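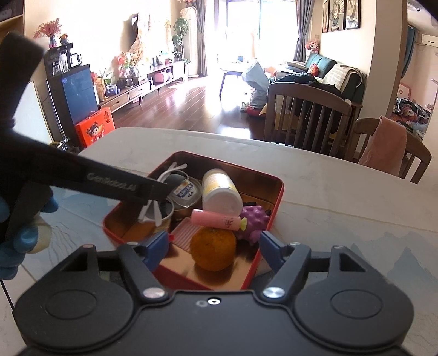 Die rote Dose – was bei uns auf dem Esstisch landet

Startseite Wohnen Galerie Fundstücke Über uns Kontakt

Seite drucken | Per E-Mail empfehlen

Jeder Haushalt hat einen Ort, an dem die Dinge zwischengelagert werden, für die sich niemand zuständig fühlt. Bei anderen Leuten ist das eine Schublade. Bei uns ist es eine rechteckige rote Dose, innen kupferfarben und so glänzend, dass man ihr einen ehrgeizigeren Inhalt gewünscht hätte. Angeschafft wurde sie für Weihnachtsgebäck. Das Gebäck hielt vier Tage, die Dose steht immer noch auf dem Tisch.

Mihret Lencho und ich teilen uns die Wohnung seit April, und seither führen wir über die Dose eine Art kalten Krieg. Sie möchte sie leeren. Ich möchte wissen, wohin dann mit den Sachen. Bis zur Klärung dieser Frage habe ich zum Inhalt ein paar Zeilen notiert, für alle, die nach dem letzten Eintrag (Schuhregal, wir erinnern uns) um Nachschub gebeten haben.

Die Orange
Liegt ganz vorn, als hätte sie Vorfahrt. Ob es wirklich eine Orange ist oder doch eine große Mandarine, darüber gehen die Meinungen am Frühstückstisch auseinander. Geschält hat sie trotzdem keiner.

Das rosa Schälchen
Gerippt und als Ordnungssystem gedacht. Es ordnet bisher genau eine Zitrusfrucht.

Das rosa Röllchen
Dunkle Schrift wie von Hand, ein gedrehtes Ende. Lippenpflege oder Süßigkeit, man sollte es vor dem Auftragen klären. Andor Bozsik hat angeboten, es durch Hineinbeißen zu entscheiden. Wir haben abgelehnt.

Der lila Noppenball
Rundum Beulen, sehr gesund, sagt Mihret. Er soll unter die Fußsohle gerollt werden, zehn Minuten am Abend. Meine Fußsohlen haben von diesem Plan noch nichts mitbekommen.

Die weiße Flasche
Gelbes Etikett, weißer Deckel, steht hinten in der Mitte und hat damit als Einzige so etwas wie Haltung.

Die runde Klarsichtdose
Blau-weißes Etikett mit chinesischen Schriftzeichen. Mitgebracht von Aishwarya Gounder, die auf Nachfrage nur meinte, wir würden schon merken, wofür das gut sei. Wir warten.

Die Sonnenbrille
Weißes Gestell, Bügel nach oben, quer über die linke Seite der Dose. Im Dezember ein Zeichen von Zuversicht. Das Etui dazu hat vermutlich eine eigene Dose.

Der Tisch
Platte in weißem Marmormuster, feine graue Adern. Krümel sieht man darauf sofort, Orangensaft leider auch.

Die Stühle
Holz, senkrechte Streben in der Lehne, zum Sitzen gebaut. Über dem vorderen hängt ein rosa Handtuch, über dem anderen dunkle Kleidung. Gäste bringen wir auf dem Sofa unter.

Der Blick nach hinten
Dunkler Holzboden, zwei graue Vorhänge und viel Licht dazwischen. Der Boden spiegelt bei Sonne so schön, dass man das Staubsaugen gern auf einen trüben Tag verschiebt.

Nächster Eintrag: der Flurschrank, sofern die Tür aufgeht. Wer Hinweise zum Röllchen hat, schreibt bitte über das Kontaktformular.

Eingestellt am 2021-12-07

Seite drucken | Per E-Mail empfehlen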